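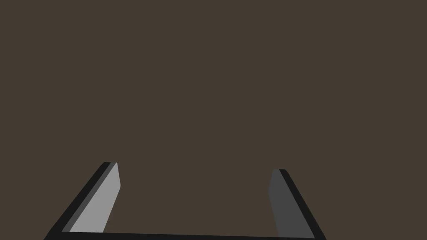 Les machines peuvent-elles déjà tenir une maison ou un rayon ? Essais en simulation sur des tâches courantes

Rapport de projet, deuxième semestre
Parcours robotique de service
Version remise le 17 février

1. Point de départ

Le sujet déposé en début d'année tenait en une ligne : dire si un robot à deux bras sait aujourd'hui faire une partie du travail d'une cuisine ou d'une petite boutique. Nous avons gardé la question et réduit le terrain. Les tâches retenues sont le rangement d'un plan de travail, le déplacement de vaisselle et la remise en place d'articles sur une surface plane. Le repassage, le lavage des sols et tout ce qui touche aux textiles ont été écartés dès le mois de janvier, faute de modèles physiques utilisables pour les tissus.

Le projet s'est fait à deux. L'un de nous a travaillé sur la commande des bras, l'autre sur le protocole, les relevés et la rédaction. Les essais ont tous eu lieu en simulation. Nous n'avons donc rien à dire sur l'usure, le bruit ou le coût d'une machine réelle, et les chiffres qui suivent ne valent que pour l'environnement utilisé.

2. Environnement d'essai

Le simulateur s'appelle Plurska. Il est installé sur les postes de la salle informatique et sert aussi aux travaux pratiques de deuxième année, ce qui nous a obligés à lancer les longues séries le soir. Les tâches sont décrites dans un fichier à part, au format Duketti, où l'on indique la position de départ des objets, la position visée et la tolérance. Une même tâche peut ainsi être rejouée avec de petits décalages sans toucher au programme de commande.

Le programme de commande, que nous avons nommé Vata, reçoit les vues des caméras et l'état des articulations, et renvoie des déplacements pour chaque bras. Il a été entraîné sur des démonstrations téléopérées. Leur qualité est inégale : les premières ont été enregistrées avant que nous sachions régler la vitesse des bras, et on y trouve des hésitations que le programme a fidèlement apprises. Nous avons retiré les pires, mais pas toutes, car il en fallait assez pour couvrir les différentes positions de départ.

3. Protocole

Chaque tâche a été lancée 30 fois avec des positions tirées au sort dans une zone fixée à l'avance. Un essai est compté comme réussi si l'objet se trouve dans la zone d'arrivée, à l'endroit, et si rien d'autre n'a bougé au-delà de la tolérance. Un essai interrompu par la limite de temps est compté comme un échec, même si le robot était sur le point de finir. Ce choix est sévère. Nous l'avons maintenu parce qu'un employé ou un habitant qui attend devant le robot n'a pas de patience illimitée.

Avec les essais de mise au point, qui ne figurent pas dans les résultats, la campagne représente 392 lancements. Les journaux sont archivés avec le code, sauf ceux de la première série, effacés par erreur lors d'une mise à jour du simulateur.

4. Cuisine : bols et plan de travail

Le logement simulé comprend une pièce ouverte, avec un plan de travail en marbre et un coin repas dans le fond. Le robot se place contre le plan de travail et intervient avec un bras ou les deux. La vaisselle ronde a occupé la plus grande partie de notre temps. Une pince à deux doigts n'a pas de prise évidente sur un bol : il faut soit pincer le bord, soit le pousser jusqu'à une position commode. Vata choisit presque toujours le bord. Quand la pince descend un peu trop vers le centre, les doigts arrivent dans le creux du bol et l'essai est perdu, car le programme ne sait pas remonter et recommencer proprement.
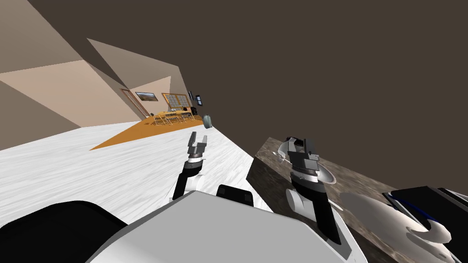

Solveig Tangen nous a fait remarquer, à la lecture d'une première version, que la question était mal posée : une personne qui range sa cuisine ne réussit pas chaque geste du premier coup, elle rattrape, elle décale, elle reprend, et il faudrait mesurer cette capacité-là avant de compter les réussites. Elle ajoutait qu'un robot lent qui se corrige rendrait plus de services qu'un robot rapide qui s'arrête à la première erreur.

Nous avons tenu compte de cette remarque en relisant les journaux des essais manqués. Dans la tâche du bol, la plupart des échecs suivent le même déroulement : la première prise rate, le bras continue sa trajectoire comme si l'objet était tenu, puis la pince s'ouvre au-dessus de la zone d'arrivée. Le programme ne vérifie pas qu'il porte quelque chose. Nous avons ajouté une vérification simple, fondée sur l'écartement des doigts après fermeture. Elle fait revenir le bras au point d'approche quand la pince s'est refermée à vide.

Cette correction a porté les réussites de 8 à 17 sur 30. Le gain est réel, mais chaque reprise coûte du temps, et plusieurs essais ont dépassé la limite alors que la seconde prise était bonne. La difficulté s'est donc en partie déplacée vers la durée.

L'emploi simultané des deux bras n'a pas donné de résultat exploitable. En principe, l'un peut tenir un récipient pendant que l'autre y dépose un objet. Dans nos essais, le bras libre reste souvent immobile, ou bien il vient gêner l'autre. Les démonstrations à deux bras étaient les moins nombreuses du lot et les plus pénibles à enregistrer, et nous pensons que cela suffit à expliquer l'écart.

5. Surface dégagée : le cas de la boutique

La seconde famille de tâches reprend une situation de magasin. Des articles sont posés sur une table et doivent être ramenés vers une ligne de présentation. Nous avons suivi pour cela la grille Isaksson, distribuée en cours, qui classe les gestes de mise en rayon selon la taille de l'objet, sa forme et la place laissée autour de lui.

Les objets isolés de forme cylindrique sont les plus faciles. La pince s'ouvre largement, avance à l'horizontale et se referme, et l'orientation de l'objet compte peu. Les choses se compliquent dès que deux articles se touchent presque. Un doigt doit alors passer entre les deux, et le programme préfère souvent pousser l'ensemble. L'article demandé arrive à destination, mais son voisin a bougé, ce que notre protocole compte comme un échec.

La distance joue également. Tant que les objets restent dans la moitié de table la plus proche, les approches sont régulières. Vers le bord opposé, le bras travaille presque tendu et la caméra du poignet ne montre plus qu'une partie des articles.

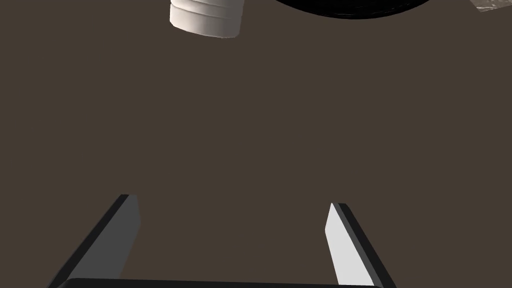
Dans ces conditions, Vata avance par petits pas, s'arrête, puis repart dans une direction un peu différente. Nous avons d'abord cru à un défaut de commande. En rejouant les essais avec la seule caméra de tête, nous avons obtenu des approches plus franches mais moins précises à l'arrivée. Les deux vues se complètent donc, et le programme ne sait pas bien laquelle suivre quand l'une devient incomplète. Une solution serait de reculer la pince avant chaque approche pour retrouver une vue d'ensemble. Nous l'avons programmée trop tard pour l'évaluer sur une série entière.

Les formes irrégulières restent le point faible. Sur un objet sans face plane, la prise dépend beaucoup de l'angle d'arrivée, et un écart faible suffit à le faire tourner entre les doigts. Nous ne donnons pas de taux pour cette catégorie, car nous avons changé de réglage en cours de série.

6. Temps d'exécution

La durée est le résultat le moins favorable. Pour déplacer un seul objet, le robot a demandé en moyenne près de 2 minutes, reprises comprises. Le même déplacement à la main prend quelques secondes. Dans un logement, cet écart peut être acceptable si la machine travaille en l'absence des occupants. Dans une boutique ouverte, il l'est beaucoup moins, sauf pour une remise en ordre faite après la fermeture.

Il faut aussi compter la surveillance. Pendant la campagne, l'un de nous est resté devant l'écran pour relancer le simulateur après les blocages. Une machine qui demande quelqu'un à côté d'elle ne libère pas le temps de cette personne, et ce coût n'apparaît pas dans un taux de réussite.

7. Ce que nous pouvons répondre

Pour des objets rigides, isolés et proches, sur une surface dégagée, le travail est faisable dès maintenant dans notre simulateur. Pour la vaisselle ronde, il est possible avec des reprises et du temps. Pour les articles serrés, les formes irrégulières et les gestes à deux bras, la réponse est non avec les moyens dont nous disposions.

Ces réponses dépendent beaucoup des démonstrations. Un jeu plus soigné, avec des erreurs rattrapées volontairement par l'opérateur, changerait sans doute une partie des résultats. C'est la première chose que nous ferions avec un semestre de plus, avant même de modifier le programme.

8. Suite du travail

Le code de commande et les fichiers de tâches seront laissés au groupe suivant, avec une notice d'installation. Restent à reprendre la série sur les formes irrégulières, à réglage constant, et l'essai du recul de la pince avant approche. La vérification de prise par l'écartement des doigts est activée par défaut ; pour la désactiver, il faut modifier le fichier de configuration du bras droit et celui du bras gauche, les deux étant séparés.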